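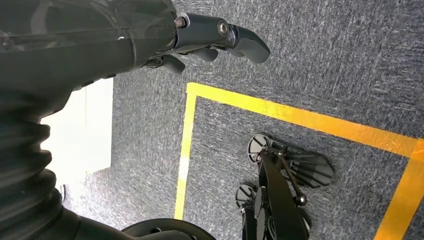
No. 242

Projects > Software > Control notes

Most of this month went into the part of the code that decides when the arm is allowed to come down. The planner was fine. It gave me a path, the path was free of collisions, and the hand still ended up too low over the carpet more often than I liked.

The cause was the floor height. I had it set as a fixed number in the config from the first week of December, and the base does not sit perfectly level on carpet. A small tilt at the base becomes a large error at the fingertips. Skoltano, our planning layer, now takes a floor estimate from the depth points at the start of each run and fits a plane to them. If the fit is poor it refuses to plan and says so in the log.

The yellow tape gets its own treatment. Fovix picks it out by color, fits straight lines and turns them into a keep-in zone. Bright light washes the tape out toward white and the first threshold lost whole stretches of it. I widened the range for saturation and let the line fit bridge gaps, and that was enough - I did not need to train anything.

Jonalyn Aquino wrote the replay tool, and I should have asked for one a year ago. It loads a log, lets you step through it one control tick at a time, and shows the planned and measured joint angles next to each other.
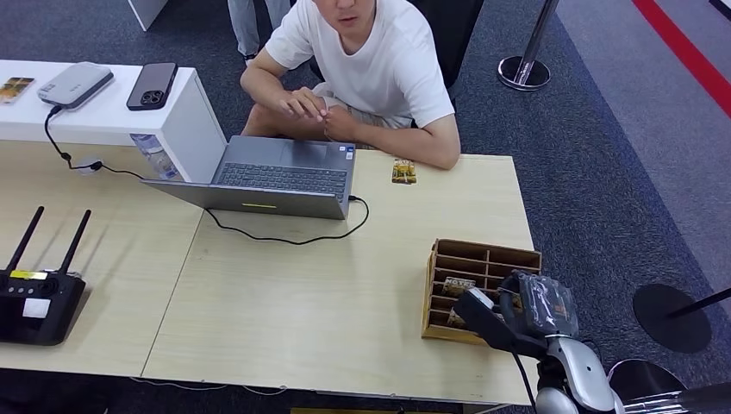 Grip force is the other open item. Soft plastic wrapping gives almost no resistance at first, so the controller keeps closing and then overshoots when it meets whatever is inside. I cut the closing speed for the last part of the travel and raised the filter window from 10 samples to 64. It is slower now. I can live with slower.

Still to do: move the grip settings out of the main file, and find out why the Nateo driver drops its connection after a restart.

Search this blog Go

Contact | © Buenaventura notes | Back to top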